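Fesia 5 file manager is ready for download

The new version of the small file manager is out for Linux, FreeBSD and Windows.
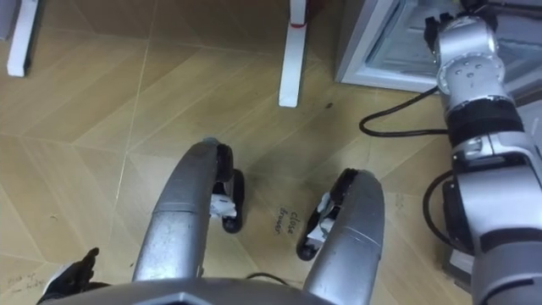
What is new in version 5

Fesia can now open folders with many thousands of files without a long wait. The list of files is loaded in portions of 100, and you can scroll already while the rest is coming. The search field has moved from the menu to the toolbar, where many users had asked for it.

Corrected errors

* File names with an accent are now sorted in the right place.
* Bug 2494 is closed: the program does not stop any more when a network drive is disconnected.
* The Lekota theme shows again the correct icons for archives.

Download

The package needs 280 MB of free space after installation. Users of Nedgate Linux will get it with the normal updates in May. For all other systems, please take it from the download page. Settings from version 4 are kept, but plugins must be installed again.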